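콘크리트 바닥 관리: 분진, 균열, 얼룩 처리 요령

차고, 지하 창고, 소규모 작업실의 바닥은 대부분 별도 마감 없이 쇠흙손으로 마무리한 콘크리트다. 표면이 단단해 보여도 미세한 공극이 많아 기름과 물을 흡수하고, 표층이 약하면 분진이 계속 발생한다. 아래 내용은 면적이 작은 실내 바닥을 직접 관리하는 경우를 기준으로 정리했다.

최종 수정: 2022년 11월

상태 확인

먼저 바닥을 쓸고 진공청소기로 남은 먼지를 제거한다. 손바닥으로 표면을 문질러 흰 가루가 묻어나면 표층 강도가 낮은 상태다. 드라이버 끝으로 가볍게 긁었을 때 홈이 쉽게 파이면 강화제만으로는 부족하며, 연마 후 재마감을 검토해야 한다.

흡수성은 물방울로 확인한다. 물을 몇 방울 떨어뜨려 곧바로 색이 짙어지면 침투형 제품을 쓸 수 있다. 물방울이 그대로 맺혀 있으면 기존 코팅이나 유분이 남아 있다는 뜻이므로 먼저 제거한다. 시험은 출입구, 중앙, 벽 쪽에서 각각 실시한다. 같은 바닥이라도 위치에 따라 결과가 다르다.

습기는 투명 비닐로 확인한다. 비닐을 바닥에 펴고 네 변을 테이프로 완전히 밀봉한 뒤 하루 이상 둔다. 비닐 안쪽에 물방울이 생기거나 그 자리의 콘크리트 색이 짙어졌으면 도막형 코팅은 보류한다. 밑에서 올라오는 수분은 도막을 들뜨게 한다. 다만 이 방법은 간이 시험이므로 결과가 깨끗해도 장마철에는 한 번 더 확인하는 편이 안전하다. 우리 쪽 창고는 8월에만 양성이 나왔다.

분진 억제

빗자루만 쓰면 분진이 공기 중에 떴다가 다시 가라앉는다. 마른 바닥은 고운 먼지용 필터가 달린 진공청소기로 처리하고, 이후 물기를 꼭 짠 극세사 걸레로 한 방향으로 닦는다. 걸레는 자주 헹군다. 헹군 물이 계속 뿌옇다면 청소가 부족한 경우보다 표층이 마모되고 있는 경우가 많다.

근본적인 처리는 규산염 계열의 침투형 강화제다. 저압 분무기로 고르게 도포하고, 고인 부분은 부드러운 밀대로 펴 준다. 표면에 남은 약제가 그대로 마르면 흰 자국이 생겨 제거가 어렵다. 제품 표시의 시간 안에 여분을 반드시 닦아 낸다.

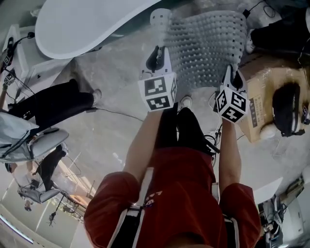 옅게 쓸린 자국이 있는 회색 콘크리트 바닥.

강화제를 도포해도 색과 질감은 크게 변하지 않는다. 광택을 원하면 연마를 병행해야 한다.

기름 얼룩

1. 새로 생긴 얼룩은 문지르지 말고 흡착재로 덮는다. 고양이 모래(벤토나이트), 규조토, 톱밥 모두 사용할 수 있다.
2. 흡착재를 쓸어 낸 뒤 알칼리성 탈지제를 희석해 바르고 나일론 솔로 문지른다. 희석 비율은 제품 표시를 따른다.
3. 오염된 물은 걸레나 습식 청소기로 회수한다. 배수구로 흘려보내지 않는다.
4. 깨끗한 물로 2회 헹군다.

오래된 얼룩에는 습포법을 쓴다. 탈지제와 규조토를 땅콩버터 정도의 점도로 개어 얼룩보다 넓게 바르고 비닐로 덮는다. 다음 날 비닐을 걷고 완전히 마른 뒤 긁어낸다. 한 번에 빠지지 않으면 반복한다. 염산 계열 세정제는 기름을 분해하지 못하고 시멘트 성분만 녹이므로 이 용도로는 쓰지 않는다. 녹 얼룩은 별개의 문제이며 옥살산 계열 제품을 쓴다. 염소계 표백제는 녹을 오히려 고착시킬 수 있다.

균열 보수

머리카락 굵기의 균열은 대개 건조 수축에 의한 것으로, 진행이 없으면 그대로 두어도 된다. 진행 여부는 균열 양 끝에 연필로 표시를 해 두고 계절이 바뀐 뒤 비교한다. 균열 양쪽의 높이가 다르면 지반 문제일 수 있으므로 메우기 전에 전문가 점검을 받는다.

폭이 넓고 진행이 멈춘 균열은 와이어 브러시로 부스러기를 긁어내고 진공청소기로 속까지 청소한 다음 저점도 에폭시를 주입한다. 균열이 깊으면 마른 규사를 먼저 채운다. 경화 후 솟은 부분은 평평하게 간다. 줄눈은 에폭시로 메우지 않는다. 줄눈은 움직임을 받아 주는 자리이므로 폴리우레탄 실란트처럼 탄성이 있는 재료를 쓴다.

연마 작업 시 주의

콘크리트를 갈면 결정질 실리카가 포함된 분진이 나온다. 집진 커버를 연결하고 방진 마스크는 1급 이상을 착용한다. 보안경과 귀마개도 필요하다. 건식 연마를 선풍기 바람으로 환기하면 분진이 집 안으로 퍼진다.

평활도가 목적이 아니라면 거친 번호에서 시작할 필요가 없다. 가벼운 표면 정리는 80번 전후, 광택이 필요한 경우 400번까지 단계별로 올린다. 번호를 건너뛰면 앞 단계의 긁힌 자국이 남는다.

일상 관리

세정제는 중성을 기본으로 한다. 식초나 구연산은 표면을 부식시키므로 피한다. 출입구에는 모래를 털 수 있는 매트를 안팎으로 하나씩 깐다. 철제 선반 다리 밑에는 고무 패드를 받쳐 녹물을 막는다. 단, 검은 고무는 밝은 코팅면에 변색을 남길 수 있으므로 코팅 바닥에는 폴리에틸렌 패드를 사용한다. 겨울철 차량에서 떨어진 염화칼슘 물은 그날 안에 닦아 낸다.

관련 항목: 에폭시 도막 부분 보수 / 지하실 제습기 용량 계산 / 작업실 배수 트렌치 청소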